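Chapter 2

Laying the Table: How Hosts Think About Serving

When I was training in a hotel dining room, I thought serving food was the bit that came after the real work. Somebody clever made the soup, somebody patient made the sauce, and I carried things. It took me one lunch service in August, with a full room and a head waiter called Markos Stergiou breathing down my neck, to see how wrong I was. I put a sharing dish down in a spot that only one guest could reach. She spent the whole meal passing bits of it to everybody else and hardly ate a thing (she was very nice about it, which made it worse).

So this chapter is about tables. We'll look at where things go, who can reach them, and what the guest sees before any food turns up. I've kept the sums for Chapter 6, and if you're itching to get to napkin folding you'll have to wait for that as well -- I promise it's coming, swan included.

You'll remember from the last chapter that I asked you to visit somewhere to eat and write down everything that happened between walking in and ordering. Get those notes out now. Most students write a lot about the greeting and the menu and next to nothing about the table, even though they sat at it the whole time. Have a look at yours and see whether you did the same.

2.1 The guest's reach

Sit down at any table and stretch out your arms without leaning. The space you can touch is what we call the easy reach. Lean forward from the hips and you get a bit more, which we call the full reach. A drinking glass belongs in the easy reach, always. A shared dish can sit in the full reach, as long as everybody's full reach covers it. Long tables are where this goes wrong, and the usual cure is to put out the same dish twice.

My old colleague Candela Bermúdez ran a small restaurant called Flasito for years, and she used to make every new starter sit in every chair before their first shift. All 28 of them! You'd hear people laughing and groaning their way round the room. But they found the wobbly table by the window, and the seat where the lamp shone straight in your eyes, and they never again put the bread in the corner by the wall. I've stolen the idea for my own classes and I'll ask you to do it at the end of this chapter.

2.2 Trays, boards and platters

People use these words as if they all meant the same thing. In this book a tray is for carrying and has a raised rim, a board is flat and you cut or serve on it, and a platter is a large plate meant for food. Plenty of places let a tray stay on the table once it has arrived, and I'm all for it. It marks out a space for shared things and it saves the guest from wondering what may be moved.

Round trays suit the middle of a table because they have no front or back. Nobody ends up on the wrong side of one. Oblong trays hold more and stack more neatly in the cupboard, so you'll meet lots of them in banqueting, where over 2000 covers in a week is nothing unusual for a big kitchen. A dark tray under pale cups looks lovely, but do wipe it twice, as every crumb shows.
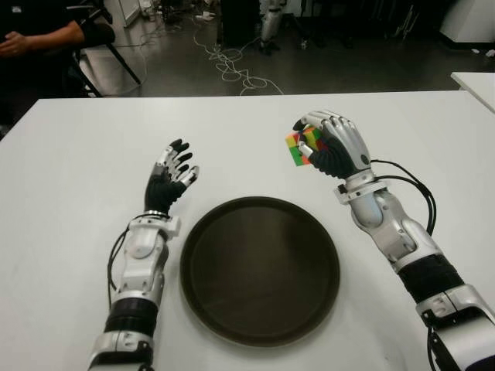

Fig. 2.1 A round, dark brown tray with a slightly raised rim, set on a white table.

Before you load a tray, decide what comes off it first. Heavy things go in the middle when you're carrying, and that feels odd at the start because you want them near you. Tall things go next to them. Whatever the guest needs first goes on the side you'll be serving from. Then walk the route once with nothing in your hands -- doors, steps, handbags on the floor.

Words to know

Easy reach: the space a seated guest can touch without leaning.
Full reach: the space a seated guest can touch by leaning from the hips.
Cover: one guest's place at a meal, and also one guest served.

Try it yourself

Sit in every chair at a table at home or in your training room. Make a rough sketch from each seat and shade in the easy reach. Where do the shaded parts overlap? Mark one good place for a jug and one bad one, and bring your sketches with you, as we'll be using them in section 2.3 when we move on to the order of service.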